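ペン立てと過ごした一週間
二つのハンドと二つのカメラを比べて、わかったこととわからなかったこと 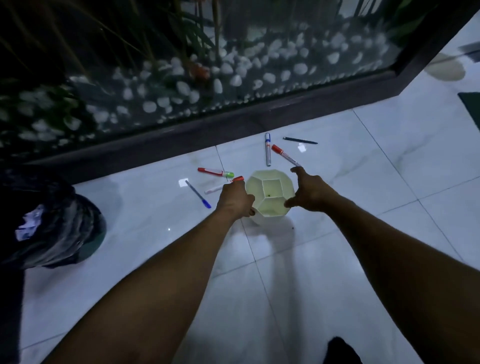
ロボットハンドの性能を語る人は、たいてい把持力から語りはじめる。何ニュートン出るか、何キロまで持ち上がるか。カタログの一行目もだいたいそこだ。ところが、こちらが持ち上げてほしいのはペンである。ペンは軽い。軽いくせに転がるし、細いし、キャップという別部品を頭に載せている。把持力を自慢しているハンドにペンを渡すのは、重量挙げの選手に針の糸通しを頼むようなもので、頼まれたほうも困るだろうが、見ているほうもだいぶつらい。

今回、ゴステル(Gostel)の作業場に通わせてもらったのは、まさにその糸通しを見るためだった。題目は「散らばった筆記具を拾い、ペン立てに戻す」。家庭の机まわりで毎日起きていて、誰も仕事とは呼ばない作業である。これを二種類のハンドと二通りのカメラ配置でやらせ、どの組み合わせがいちばんましかを決める。「いちばん優れているか」と書かなかったのは、担当のエルマンノ・フィオーレさんが初日に「ましなやつを選びましょう」と言ったからで、以後われわれはその言葉づかいを守った。

比べたハンドの一方はクロスターリ(Clostari)。五本指で、関節が多く、値段も多い。もう一方はグロノフ(Gronov)の平行グリッパーで、指にあたる板が二枚、開くか閉じるかしかできない。展示会で人だかりができるのは前者、工場で黙って働いているのは後者だ。正直なところ、私は来る前から前者を応援していた。せっかく記事を書くのなら、主役には指がたくさんあったほうがいい。

手本を取るところから始める。人が実際に片づけをやってみせ、その手の動きを頭の高さのカメラで記録して、機械の側の軌道づくりに使う。楽な仕事に聞こえるが、床に筆記具を散らして拾い、また散らして拾う、という動作を延々とくり返すのだから、三日目には賽の河原という言葉が自然に口をついて出た。最終的に使えた手本は227回分。使えなかった分の数は、聞かないことにした。

手本を担当したのはアシュラフ・エラージさんである。本職は制御系のソフトウェアで、片づけの専門家ではない。本人によれば、自宅の机は「比較対象として不適切」だそうだ。それでも何日も続けていると動作に癖が出てくる。エラージさんの場合、片手で容器を押さえておいて、もう一方の手で入れにいく。こちらが頼んだわけではない。ただ、人間はたいていそうする。軽い容器にペンを一本ずつ放り込めば、容器のほうが動くことを、体のほうが先に知っているのだ。

さて、ここで最初の面倒が起きた。機械にも同じことをさせようとすると、腕が二本いる。カタログの比較表には「ハンド一個あたり」の価格しか載っていない。押さえ役を雇うと、その数字はきれいに倍になる。フィオーレさんはしばらく電卓を眺めてから、容器を両面テープで床に固定する案を出した。それは反則ではないかと私が言うと、「お宅のペン立ては動くんですか」と返された。動く。動くが、言い返せるほどの威厳のある動き方はしない。結局、固定ありと固定なしの両方をやることになり、試験の量のほうもきれいに倍になった。

■カメラの位置をめぐる、静かな対立

次はカメラである。頭に相当する高さから見下ろすか、手首に付けて手元を見るか。この手の議論は穏やかに始まり、穏やかでなく終わる。

頭のカメラの長所は、全体が見えることだ。ペンがどこに何本あり、容器がどこにあるかが一度に入る。短所は、いちばん大事な瞬間に、自分の手がいちばん大事なものを隠すことである。指先がペンに届く寸前、カメラに映っているのは手の甲だ。人間も条件は同じはずなのに、われわれはそこを指の感触でごまかしている。感触のない機械は、手の甲を見つめながら祈るしかない。

手首のカメラは逆で、近づくほどよく見える。ペンの軸に印刷された文字まで読めそうなくらい寄っていくが、そのかわり次のペンがどこにあるかをきれいに忘れる。一本拾うたびに首を振って、というか手首を振って、部屋じゅうを探しなおす。鍵をなくした人の動きにそっくりで、見ていて身につまされた。

エラージさんは手首派、フィオーレさんは頭派だった。二人とも声を荒らげたりはしない。ただ、相手の方式が失敗するたびに、ほんの少しだけ長くうなずく。

光る床の問題もあった。磨いた石目のタイルは天井の明かりをよく返す。小さな四角い反射は、カメラの側から見ると白い軸のペンとたいして変わらない。頭のカメラを使った初期の試験で、クロスターリは自信に満ちた動きで床の光をつまみに行き、五本の指を優雅に閉じて、何もないものを容器の上まで運び、そっと放した。動作としてはこの週でいちばん美しかった。採点表には0と書いた。

マットを敷けばいい、という意見は当然出た。フィオーレさんは首を縦に振らなかった。家庭に行けば床は光るし、客に「まず床を替えてください」とは言えない。ペン立てを床に留めるのはよくて床を替えるのは駄目なのか、と私は思ったが、黙っていた。取材者には黙っているという仕事もある。

■六角形と四角形

容器の形についても触れておきたい。よくある円筒ではなく、四角形と六角形の面を組み合わせた多面体で、上の面だけが四角く開いている。選んだのはエラージさんだ。理由を尋ねると「円筒だと簡単すぎるので」と言い、少し間を置いて「あと、そこにあったので」と付け加えた。

これが意外に効いた。グロノフの平らな二枚板は、平らな面が向かい合っていれば実にしっかり挟む。ところが少し角度がずれると、片方の板が稜線に乗り上げ、容器がくるりと逃げる。クロスターリのほうは、指がそれぞれ勝手な面に当たって、なんとなく包み込んでしまう。この「なんとなく」を数式で書くと大変な分量になるらしく、エラージさんはその話になると急に早口になった。

押さえ役としてはクロスターリの圧勝だった。私はノートに、五本指の時代が来た、と書いた。この一行はあとで消すことになる。

肝心のペン拾いになると、様子が違ってきた。細い軸を床からつまみ上げるには、指先が床すれすれまで降りなければならない。五本の指を持つ手は、使う予定のない三本の置き場に困る。人間なら薬指や小指を適当に逃がすところを、クロスターリは几帳面に全部を連れていき、余った指で隣のペンをはじき飛ばす。はじかれたペンはよく転がる。転がった先が手首カメラの視野の外だと、例の鍵さがしが始まる。

グロノフには余った指がない。二枚の板を軸の両側に下ろし、閉じ、上げる。それだけだ。感動はない。しかし、上がる。見ていて退屈になるほど上がる。太いマーカーも細いボールペンも、板の開きを変えるだけで同じように上がる。私が応援席で静かになっていくのを、フィオーレさんは見ないふりをしてくれた。

■キャップという難敵

すべての組み合わせに公平だった敵が、キャップである。機械がペンのどこを挟むかは、画像から見て決める。そして、色のはっきりした部分ほど見つけやすい。白い軸のマーカーは白っぽい床に溶け、赤や青のキャップだけがくっきり浮かぶ。当然、機械はキャップを挟みに行く。

きちんと閉まったキャップなら、それでもいい。半端に閉まったキャップだと、持ち上がるのはキャップだけで、本体は床に残る。機械のほうは何かを持った手応えがあるので、堂々とキャップだけを容器に入れ、次へ向かう。戻ってきたときには、キャップのないペンという、これまで見たことのないものが床にある。エラージさんはこれを「自分で問題を増やすフェーズ」と呼んでいた。ソフトウェアの世界では珍しくない局面だという。

対策として、ヴェンカタラマン(Venkataraman)の制御器に、軸の中央を優先する設定を入れた。この制御器は今回の試験でただ一つ、最初から最後まで文句の出なかった機材である。文句が出なかったので、書くこともあまりない。良い制御器とはそういう気の毒なものだ。強いて挙げるなら、設定画面の文字が小さく、フィオーレさんが毎回眼鏡を額に上げて読んでいた。

中央優先にすると、キャップの事故は減った。かわりに、容器へ入れるときの事故が増えた。真ん中を持たれたペンは横向きのまま運ばれてくる。四角い開口の上で縦に起こしてやらないと、口の上に橋のように渡って、そのまま床に落ちる。平行グリッパーには指先でペンを回すという芸当ができないので、手首ごと、場合によっては肘ごと、大げさに回す。ペン一本を縦にするために腕全体が身をよじる姿は、狭い台所で冷蔵庫を運ぶ引っ越し業者を思わせた。

クロスターリはここで、指先だけで縦にしてみせた。一度は本当にみごとだった。作業場の全員が手を止めて見た。もう一度やってもらおうとしたら、落とした。

■数字の話を少しだけ

試験の総数は、固定ありとなしを合わせて662回になった。詳しい内訳は近いうちにゴステルがまとめるそうなので、ここでは現場の空気に近いところだけ書いておく。

床から拾い上げるところまでなら、グロノフがはっきり上だった。とりわけ手首カメラと組んだときは安定していて、途中から採点係(私のことだ)が居眠りをしかけた。容器を押さえる、受け止める、といった補助の役ではクロスターリがよかった。縦にして入れる段になると両者とも頼りなく、頭のカメラがあるかないかで結果が大きく変わった。開口の位置は手首からだと直前まで見えず、見えたときには、もうペンの先が縁に当たっている。

つまりカメラは両方つけたほうがいい。対立していた二人は、この結論が出ると同時に仲良く不機嫌になった。両方つければ配線も校正も増える。校正というのは、頭のカメラの言う「ここ」と手首のカメラの言う「ここ」を一致させる作業で、エラージさんの表現では「夫婦に待ち合わせ場所を決めさせる」のに近い。

ハンドのほうの結論は、もっと締まりがない。片手に五本指、片手に平行グリッパー。押さえるほうは器用で高い手、拾うほうは不器用で安い手という、左右で値段のまるで違う二本腕がいちばんましだった。見た目は悪い。展示会に出せば、人は通路の反対側から眺めるだろう。それでも一週間通った身には、この不揃いな組み合わせがだんだん頼もしく見えてくるから困る。

フィオーレさんにどちらのハンドを買うのかと尋ねると、来年の1月に予算が決まってから、という答えだった。それまでは借りた機材で続けるという。次の題目は消しゴムだそうだ。軽く、角があり、弾み、机の下に入る。エラージさんはもう手首カメラの追加を注文していて、フィオーレさんはそのことをまだ知らない。この記事が出るころには知っていると思う。

最終日、片づけを手伝おうと床のペンを拾い集めて容器に入れたら、二本まとめて握ったうちの一本が縁に当たって落ちた。エラージさんが採点表を手に、こちらを見ていた。

(2018年7月16日)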